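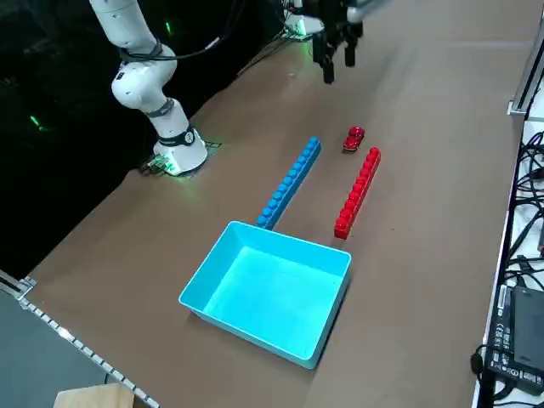

Small red toy car on a brown tabletop.

Toy Car Restoration > Paint and Stripping
Thread: Red enamel going dull under clear coat

vpascu
Posted Sep 30, 2019
Question on reds. I repaint die-cast bodies, stripped to bare metal, gray primer, two coats of Esura enamel from the rattle can, then gloss clear. Blues and yellows come out fine. Reds look good until the clear goes on, then turn flat and slightly brown within a day. Same can of clear for every color. Shop temperature is steady, humidity is whatever August leaves behind.
Primer is the standard gray. I wet sand the color with 2,000 grit before clearing.
Virgil Pascu

tinplate_ed
How long between color and clear?

vpascu
Overnight. The can says recoat within one hour or after 48, so yes, I am in the window I should not be in. The blues get the same treatment and do not do it.

tinplate_ed
Then start there. Enamel cures from the top down. Lacquer clear over a half-cured coat lets solvent into the color layer and you lose gloss. Red shows it first, the pigment load is lower and you see more of what is underneath.

axle_grease9
Disagree on the cause. It's the gray. Red is semi-transparent in nearly every hobby line and gray pulls it toward brown. Spray white or pink primer on one body, gray on another, same red, no clear on either. Look at them side by side in daylight.

tinplate_ed
Gray would make it brown before the clear. He says it changes after.

axle_grease9
He says it looks good wet under a shop lamp. Different thing.

vpascu
To be exact, it looks good dry, under the lamp, the next morning. I have not checked it outdoors at that stage. Will do.

Reltelgate
Two problems can exist at once. The flatness is recoat timing. The brown is primer. I did 137 bodies for a batch sale at Drisbridge and kept notes. White primer under red on all of them after the first 9, and those 9 got stripped again.
Also, what are you stripping with? Paucar gel leaves a film if you only rinse it. Scrub with dish soap and a toothbrush, then wipe with alcohol.

vpascu
Paucar, yes. Rinse and air dry. No alcohol.

tinplate_ed
Residue would give you fisheyes or lifting. It won't make the paint dull.

Reltelgate
It did on mine. Soft haze, mostly on the roof and hood.

axle_grease9
Sanding at 2,000 between color and clear is not helping either. If the color is laid down right, leave it alone. I only touch dust nibs, and I stop at 300 for bare metal.

tinplate_ed
300 is coarse for a casting that small. You will see the scratches through primer.

axle_grease9
Not through two coats – never had one show.

vpascu
Plan: four bodies, all scrubbed and wiped. Two white primer, two gray. One of each cleared overnight, one of each after 48 hours. No sanding. I will post the results in this thread.

Reltelgate
Label the undersides. Pencil on masking tape holds up fine.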